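Protokoll der Projektbesprechung Datenerhebung Greifaufgaben

Projekt: Cuvton, Arbeitspaket Textilien im Wohnbereich
Termin: Donnerstag, 13. Juli 2023, 10:00 bis 11:25 Uhr
Ort: Besprechungsraum 2 und Telefonkonferenz
Leitung: Rochelle Whitlock
Protokoll: Ezekiel Rosenthal
Weitere Teilnehmende: je eine Vertretung von Codley (Annotation) und Mekix (Training)
Verteiler: Teilnehmende, Projektablage

TOP 1 Protokoll der letzten Sitzung
Das Protokoll wird ohne Änderungen genehmigt. Der offene Punkt zur Benennung der Episodenordner ist erledigt. Es gilt das Schema Aufgabe, Ort, Bediener, laufende Nummer.

TOP 2 Stand der Erhebung
Zum Stichtag liegen 605 Episoden mit zwei handgeführten Greifern vor. Davon sind 400 geprüft und freigegeben. Die übrigen befinden sich in der Sichtung bei Codley. Häufigster Ausschlussgrund ist ein Verlust der Posenschätzung bei schnellen Drehungen des Handgelenks. An zweiter Stelle stehen Episoden, in denen die Synchronisation zwischen linkem und rechtem Gerät um mehr als ein Bild abweicht.
Mekix weist darauf hin, dass abgebrochene Versuche bisher gelöscht werden. Für das Training der Abbrucherkennung werden sie benötigt. Sie sind ab sofort mit dem Kennzeichen A abzulegen.

TOP 3 Aufgabenkatalog
Der Katalog umfasst derzeit Ausbreiten, Falten und Ablegen. Whitlock schlägt vor, das Ausbreiten in zwei Teilaufgaben zu trennen (Ecke aufnehmen, Fläche glattziehen). Mekix spricht sich dagegen aus, weil der Übergang zwischen beiden Phasen im bestehenden Modell am schlechtesten abgebildet ist und durch die Trennung aus den Daten fiele. Ergebnis: Die Aufgabe bleibt ungeteilt, der Übergang wird durch Codley mit einem Zeitstempel markiert.
Bei dunklen Stoffen ist die Kantenerkennung unzureichend. Es sollen 200 zusätzliche Episoden mit schwarzem oder dunkelgrauem Material auf gemustertem Untergrund aufgenommen werden.

TOP 4 Aufnahmeorte
Die Erhebung in Privaträumen wird fortgesetzt. Der Standort Zamora ist ab kommender Woche verfügbar. Möbel und herumliegende Gegenstände bleiben an ihrem Platz; das Aufräumen vor der Aufnahme hatte im Januar zu einem zu einheitlichen Hintergrund geführt. Personenbezogene Unterlagen und Fotos sind vorab zu entfernen.

TOP 5 Durchführung der Aufnahmen
Rosenthal erläutert die Arbeitsweise mit zwei Greifern am Bett.
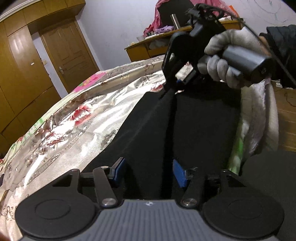 Abb. 1: Beidhändige Aufnahme am Bett, schwarze Stoffmatte neben gemusterter Satindecke. Sicht vom handgeführten Greifer, rechts oben das zweite Gerät.

Festgelegt wird:
Das Objekt muss zu Beginn der Episode in beiden Kamerabildern liegen. Der zweite Greifer darf im Bild des ersten erscheinen, die Greifstelle jedoch nicht länger als eine Sekunde verdecken. Handschuhe sind zulässig und im Metadatenfeld Bediener zu vermerken. Kabel werden über den Handrücken geführt und am Unterarm fixiert. Zwischen zwei Episoden wird die Ausgangslage des Stoffs verändert.
Die Frage, ob helle und dunkle Handschuhe im Wechsel zu verwenden sind, wird vertagt. Mekix liefert dazu eine Auswertung der freigegebenen Daten.

TOP 6 Speicher und Übertragung
Eine Episode belegt im Rohformat rund 300 MB. Die Übertragung erfolgt weiterhin einmal täglich nach Abschluss der Aufnahmen. Rohdaten werden erst gelöscht, wenn Codley den Eingang bestätigt hat.

Aufgaben
Rosenthal: Aufnahmeanweisung um die Festlegungen aus TOP 5 ergänzen
Codley: Kennzeichen A und Zeitstempel im Annotationswerkzeug anlegen
Mekix: Auswertung Handschuhe, Vorlage zur nächsten Sitzung
Whitlock: Zugang und Zeitplan Zamora abstimmen

Die nächste Sitzung findet in zwei Wochen zur gleichen Uhrzeit statt.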